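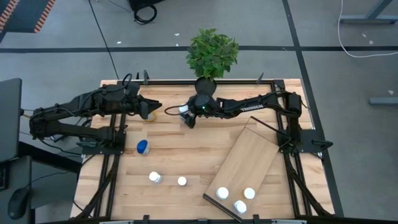
Oston bench, both arms over the table, bottles on the tilted board.

4 September 2024

OK, so I've finally sat down with the house rules for the two-arm bench, which I've been promising to do since March, and I'm putting my notes in here before they turn into another sticky note on the cabinet. The Quinlan bench has had its own page forever. Ours had three emails and a thing somebody wrote on the back of a shipping label (I still have it, it's not bad!).

First thing, the handover zone. When both grippers come in toward the middle, they get close. Really close. The Stunen sheet says to set a minimum gap between wrists and leave it alone, and I like that in theory, but it was written for bigger arms on a bigger table and if I copy their number we can't pass anything from one side to the other. So I've put ours at 70 mm for ordinary moves and a separate slow mode for handovers, with one person on the stop and doing nothing else. Not checking the log, not holding a coffee. I'm guilty of both.

Second, cables. I went back and forth on this one. My draft said "all cables secured," and then I looked at the bench and laughed, because the arm needs slack at the upper joint or it can't reach across. New wording: slack is fine where the joint needs it, but before every session you jog each arm slowly to the far end of its travel and watch the cable the whole way. If it touches a gripper, the other arm or anything on the table, stop and re-route. Same for whatever runs across the floor to the table. I want those lines out of the walking path, and I'd like a proper cover strip. Asked Prarnerholm for a price, no answer yet.

Third, what's allowed on the table. I'm keeping this loose. Bottles, lids, small round stuff, the sloped board, all good. Caps on, nothing with liquid in it, nothing glass. Props just past the table edge count as being on the table if an arm can get to them, and yes, that includes the plant. The plant can stay but it goes in the setup photo like everything else, so the next person can put it back in the same spot.

Fourth, and this is the one I expect grumbling about: no hands over the wood while the arms are powered. I know it's quicker to just nudge a bottle back up the board. I've done it a hundred times. Pause, wait for the light on the controller, then reach. It costs us 5 seconds a reset. We're at run 127 on this task and I still think we can afford it.

Stuff I haven't settled:
- Does the pause rule apply when only one arm is moving? I say yes. Stunen says it depends.
- Frame bolts and clamps, weekly check or per session? Leaning weekly, plus any time the bench gets bumped.
- Where the stop button lives for lefties.
- Log sheet numbering. The Quinlan sheets begin at 2037 and I don't want ours mixed in with theirs.

Printed a copy of the draft and taped it to the cabinet side. Scribble on it, please, I'll type up whatever's there before the next long session. Still need to order the cover strip and find the torque driver.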